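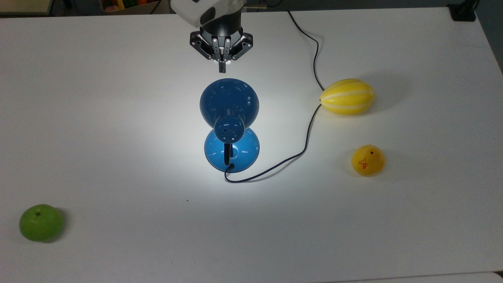 Several readers replied to the May issue with the same objection, which one of them put this way: a cord is part of the workspace and should be treated as an obstacle with its own rules, and a rule sheet that only lists rigid objects leaves the most common snag point out. We agree, and revision 8 of the Gellport tabletop practice sheet now has a section on corded and powered objects. It replaces the single line that told operators to "manage cables."

What changed

Section 4 covers any object that is connected to a supply while an arm is moving above it. A lit desk lamp on a white table with a few loose toy fruits is a typical case. The lamp is the target, the fruits are distractors, and the cord runs past one or more of them on its way to the far edge. Under the old sheet the cord had no status at all. It now has to be entered in the setup record as a separate item, with its route noted before the first move.

The main requirements are as follows.

4.1 The cord is routed away from the arm's home position. It may touch a distractor object but may not pass under one.

4.2 Slack stays on the table. A cord that hangs over the near edge is moved before the session starts, even if the task does not involve lifting.

4.3 Any lift of a corded object is limited to the height at which the cord is still slack. The limit is set in software. Operator judgment is not accepted as a limit.

4.4 The state of the lamp (on or off) is recorded at the start and end of each episode. A lamp that is on changes the exposure of the whole tabletop, and glossy shades add reflections that can move from one episode to the next. Sets that mix the two states without a label will be returned.

4.5 Approach from directly above is allowed with the fingers open. The arm pauses above the object, and closing speed is reduced for the first contact. The pause is part of the episode and is not trimmed.

4.6 If the cord moves a distractor, the episode is kept and flagged. Deleting it hides the fault that the section exists to record.

Background

The wording comes out of a review of 2,340 episodes submitted by Tustico and Pesonen. Of those, 1,763 had a setup record complete enough to check against the draft. The remainder were set aside, mostly for missing lamp state or a missing cord entry. Neither field was required at the time, so this is no criticism of either contributor. It does show how much material becomes hard to use when a field is optional.

Skiltix asked for an exemption for low-voltage lamps. The request was declined. Section 4 deals with motion and records; electrical safety stays in section 2, and low voltage has no bearing on whether a cord drags a piece of fruit across the table. Skiltix has since asked for a definition of "slack" that can be tested – a fair point, and one that the current text handles poorly. A draft definition is attached to the sheet as note 7, open for comment.

Two questions came up more than once. Battery lamps are exempt from 4.1 to 4.3 and 4.6, and 4.4 still applies to them. Extension leads that sit wholly off the table do not need an entry, but an outlet box on the table surface does, with its position given relative to the same corner used for the objects.

Existing sets do not need to be resubmitted. New sets should use the revised setup form, and the old form will be rejected at upload. Comments on note 7 go through the usual contributor address, with the clause number in the subject line.

Last updated: October 31, 2025

You are receiving this newsletter because you subscribed to Gellport practice updates. Manage preferences | Unsubscribe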